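Clurkotik Unmont Operator Guide
December
By Clurkotik Documentation

5. Preparing hand-held demonstrations of cloth handling

This section covers the path from a raw hand-held gripper recording to a training set that Nomoren will accept. It assumes that the tool has been calibrated as described in Section 3 and that the recordings are already on the workstation. Stubbs, the alignment and labeling tool, must be installed and licensed on the same machine.

Cloth recordings need more operator attention than recordings of rigid objects. The outline of the item changes from one moment to the next, the pads hide the part that matters most, and the item is often lying on another textile. The default settings in Unmont were tuned on boxes and bottles. Load the cloth profile before doing anything else.

5.1 Loading the profile and importing a session

1. Open Unmont and select Project > New from Profile.
2. Choose cloth_handheld. The status line should read "profile loaded". If it reads "profile loaded (partial)", the camera model file is missing; go back to Section 3.4.
3. Select Session > Import and point to the session folder, one level above the video files.
4. Leave Copy on Import checked.
5. Wait for the index to finish. Episodes show up in the left panel in order of start time.
6. Enter a surface note for each session, such as "bed, printed blanket" or "bare table". The note is free text and can be searched later.

Note: An episode longer than 2000 images is split on import. The parts keep the same episode number with a letter added. Do not rename them, or Stubbs will treat them as separate demonstrations and will look for a start pose in each one.

Caution: Importing the same folder twice does not raise a warning in this release. Check the left panel for repeated start times before going on.

5.2 Finger opening and pad tracking

Unmont estimates the finger opening from the image. It looks for the two pads, fits a region to each, and converts the gap between them to a width with the values from calibration. The result is written to the width track, which serves as the gripper command during replay and training.

1. Select an episode and open View > Width Track.
2. Drag the cursor to a moment when the fingers are fully open. Click Set Open.
3. Drag to a moment when the fingers are closed with no item between them. Click Set Closed. If the episode has no such moment, click Use Session Value.
4. Click Track Pads. The two pad regions are drawn over the video in yellow.
5. Step through the first grasp and confirm that each region stays on its own pad. 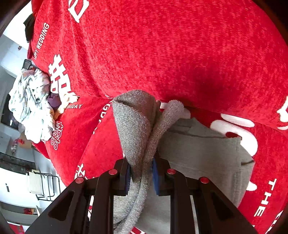

6. When the regions are stable, click Accept. The width track turns from gray to green.

With thin knit items the closed width during a grasp is very near the empty closed width, and the two can overlap where the fabric is a single layer. A sock cuff folded over on itself reads wider than the leg of the same sock. For this reason the cloth profile does not infer a grasp from width alone. It combines width with the motion of the patch of image between the pads: if that patch moves with the tool for 16 consecutive images, the state is set to HELD.

Note: The pad color threshold is stored per side. A pad in shadow may look dark gray in the image while the other still reads as blue. If one region drifts, lower the saturation limit for that side only and run Track Pads again. Lowering both sides makes the tracker pick up blue items in the background.

Caution: Do not use Set Closed on an image where cloth is between the pads. All widths in the session will be shifted, and the error is hard to spot until a robot closes too softly on the real item.

5.3 Masking the target item

The mask tells the training step which pixels belong to the item being handled. One prompt point per episode is often enough for a plain item on a plain surface. Patterned bedding needs more.

1. Open the episode in Stubbs and switch to the Mask tab.
2. Move to the first image where the item is in view and not yet touched.
3. Place one positive point near the middle of the item.
4. Place negative points on the surface around it. On a printed surface, put at least one on the plain ground and one on the print.
5. Click Propagate Forward.
6. Play the result at half speed and stop wherever the mask jumps, grows, or drops out.
7. At each stop, add a correcting point and click Propagate From Here.
8. Save. Stubbs writes the mask beside the episode and does not touch the original video.

Typical faults:

Mask spreads to a neighbor of similar color. This is common when a gray item is lifted off another gray item. Add a negative point on the one that stays behind, on the last image before contact.

Mask locks onto lettering. Large white print on a strong color has sharper edges than any fold in the item. Add negative points on the letters, then set Edge Weight to Low.

Mask splits at the fingers. This is expected. The tool body is removed by the fixed tool mask, and two pieces of one item on either side of a finger are stored as one object. Do not join them by hand.

Note: Text in the background has no effect on training beyond its effect on the mask. It does help alignment, since lettering gives the feature matcher stable points on a surface that would otherwise have few.

5.4 Camera path and motion blur

Stubbs recovers the path of the tool from the video and the inertial log. Fast wrist turns are the main source of trouble. When the image is smeared the matcher finds fewer points, and if the bedding is also being pulled along, the points it does find are not fixed to the room.

1. Switch to the Path tab and click Solve.
2. Look at the feature count plot under the video. The red line marks the minimum, 200 points in the cloth profile.
3. Wherever the plot dips below the line, check the video at that time.
4. If the dip is short and the motion on both sides is smooth, select it and click Bridge. The gap is filled from the inertial log.
5. If the surface itself is moving, draw a region over the moving part and click Exclude. Leave walls, furniture, and other fixed parts of the room in.
6. Click Solve again.

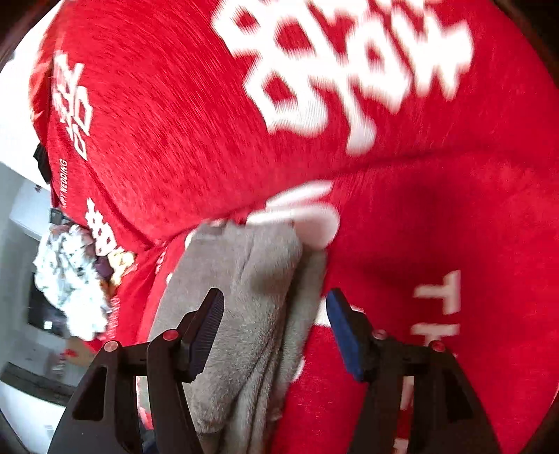 7. Compare the new path with the old one in the overlay. A path that has improved will lose its small steps but keep its overall shape.

A large blanket that rises or slides while an item is being gathered fills much of the view of a wide lens. The solver may then settle on the blanket as the fixed world and report that the tool is hardly moving. The sign of this is a residual plot that looks very good next to an inertial trace that disagrees with it. Always trust the inertial trace over short spans. Over long spans it drifts, and the path should be tied down again at the first sharp image that shows fixed room features near the edges of the view.

Caution: Bridge does not check the length of the selection. A long bridge gives a smooth path that is wrong. If a dip cannot be covered with a short bridge, mark the episode as Path Poor and leave it out of the export.

5.5 Export to Nomoren

1. In Unmont, select every episode with a green width track, a saved mask, and a solved path.
2. Select Export > Nomoren Set.
3. Set the action type to Relative Pose. Absolute poses are not supported for hand-held sessions.
4. Leave Resample on.
5. Click Check. Faults are listed by episode.
6. Clear the faults or remove the episodes, then click Export.

Code 243 is the fault most often seen with cloth. It means that the grasp state is HELD but the mask has no pixels next to either pad. Either the mask dropped out at contact or the state was set on the wrong item – for example, a fold of the blanket caught with the target. Open the episode in Stubbs at the listed time. If the mask is at fault, correct it as in Section 5.3. If the fingers have picked up bedding along with the item, change the state label to MIXED and save again.

Episodes labeled MIXED are exported but carry no weight by default. To use them as negative samples, check Include Mixed in the Nomoren training panel (Section 6.2).

Note: The export keeps a link to the project. Moving or renaming the project folder afterward breaks Reopen in Stubbs, though training will still run.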